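Notes from the Grulton Trade and Credit Forum

The forum ran over 2 days in November at the exhibition hall in Grulton, on the north side of the rail yards. The organizers listed 1,252 registered delegates. Most came from export credit agencies, commercial banks and mid-sized manufacturers. I attended both days and took the site visit offered on the second afternoon.

The opening session covered sovereign borrowing costs. Three of the four panelists argued that short maturities are now a larger concern than total debt. A government that has to refinance a third of its stock every year is exposed to each change in rates, whatever its debt ratio looks like on paper. The fourth panelist, from a pension fund, disagreed and said buyers at the long end are still there at the right price. The session ran over and questions were cut to ten minutes. 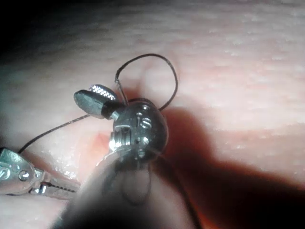
Idier, a trade credit insurer, presented its claims data after lunch. Payment delays among its policyholders have lengthened by 18 days since the previous survey, with the sharpest increase in construction supply. The firm does not yet treat this as a rise in defaults. Buyers are paying late but in full, and the cost falls on suppliers, who draw on bank lines to cover the gap. The slides were clear, although the sample was weighted toward larger accounts.

A smaller room held the currency workshop, run by Chaimongkol. It went through forward contracts, netting between subsidiaries, and the case for invoicing in the buyer's currency. The worked exercise used a firm with receivables in two currencies and payables in a third. It was the most practical part of the program and was full well before it started. 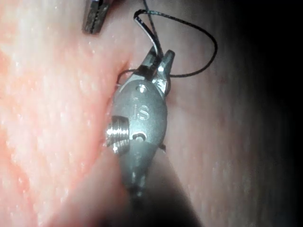 The site visit was to Ulico, which runs a bonded warehouse and customs clearing operation next to the rail yards. Some 200 consignments pass through on a normal working day. Duty is deferred until goods leave the building, and several tenants use this as a form of working capital. Our guide gave the average storage time as just under three weeks — longer than a year ago, mostly on account of slower demand inland. We were shown the document desk and the inspection bays, but the cold store was closed to visitors.

Registration was slow on the first morning and the printed program had two room numbers reversed. Slides from the main sessions are to be sent to delegates by email. The workshop handouts were given out on paper only.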